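Inicio Tickets Base de conocimiento Estado del servicio Mi cuenta Salir

Ticket 4000 – Textiles Jaltia, tienda online – los azules salen mal en las fichas
Estado: abierto. Asignado a: Edin Berisha

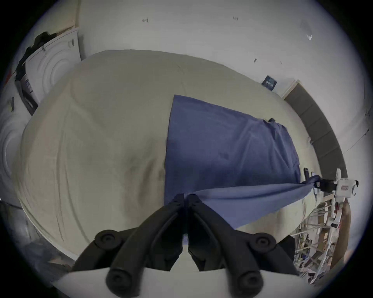 El cliente (Jaltia) dice que desde la última actualización del plugin de Coltora las fichas salen con los colores apagados en el móvil. En escritorio bien, en la tablet a ratos. Reproducido por mi parte con la referencia 571. La foto subida tiene un azul pizarra medio, la tela sobre una cama con sábana beige crema. En la miniatura el azul tira a gris y el beige a verdoso. O sea que afecta a todo, no solo a los azules como decia el cliente.

Probado hasta ahora:
– vaciar caché del navegador: igual
– vaciar caché del servidor: igual
– desactivar el plugin: colores bien, pero se cae el zoom
– calidad de compresión a 100: igual, solo pesa más
– resubir el original: igual

Mirando las miniaturas, el original lleva perfil Adobe RGB y la miniatura sale sin perfil ninguno. El plugin lo borra al redimensionar y no convierte antes a sRGB. Lo de que en escritorio se vea bien es porque ahí carga el original, no la miniatura.

Mismo síntoma en la tienda de Ferreira, ticket de enero, cerrado sin solución (!). Lo enlazo.

Apaño provisional: convertir a sRGB antes de subir. Hecho con 6 fichas, se ven bien en mi móvil y en el del cliente. Falta el resto del catalogo, pendiente de script.

19 de mayo de 2023 – escrito a soporte de Coltora con los dos archivos adjuntos. Sin respuesta de momento. El servidor de Didovard no tiene nada que ver, descartado, no abrirles otro ticket por favor.

Siguiente: script de conversión en la copia de pruebas. No tocar producción hasta tener copia de seguridad de la carpeta de medios.

E.B.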